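Search posts
Search
Steinar Bjarnason
Thread, 7 posts

Switched from a wire dish rack to a black plastic drip tray in December. Notes for anyone with a small kitchen. 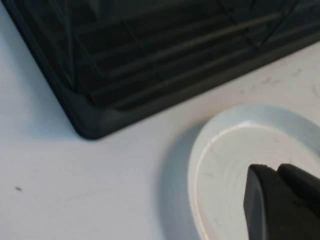
Hedegaard replied that a ribbed tray is more work than a rack, and asked how I get the grime out of the corners of the cells.

445 likes 25 replies

2/ An old toothbrush and dish soap, once a week. I run it along the long ribs first and then across the short dividers. Takes a couple of minutes. Between times it just gets a rinse under the tap.

3/ We have hard water at Vastlow, so the bigger problem is scale. It shows up gray on black plastic. White vinegar and warm water, leave it while you eat dinner, rinse it off.

4/ Glasses go upside down on the ribs and get enough air underneath. Mugs too. Plates are the weak point, they won't stand up by themselves. I dry those with a towel and put them away.

5/ Tip it out every evening. I forgot for two days when I was at my sister's and there was a smell. Wipe the counter under it as well, water gets in there and a pale counter shows the ring.

6/ It lives flat on the counter. I tried hanging it on a hook by the window and it dripped down the wall.

7/ The wire rack is in the basement. It rusted at the feet and left marks I had to scrub off with baking soda. If anyone local wants it for plant pots, send me a message.

Share 25 Repost 7 Views around 3,000

Comments

Rakus
Does the vinegar dull the plastic? Mine went cloudy, but it was clear to begin with.

Steinar Bjarnason
Haven't noticed any difference so far.

Ultell
I put a folded dish towel on top for the knives so they don't slide. Wash the towel with the rest.

Hedegaard
OK, trying the toothbrush tonight.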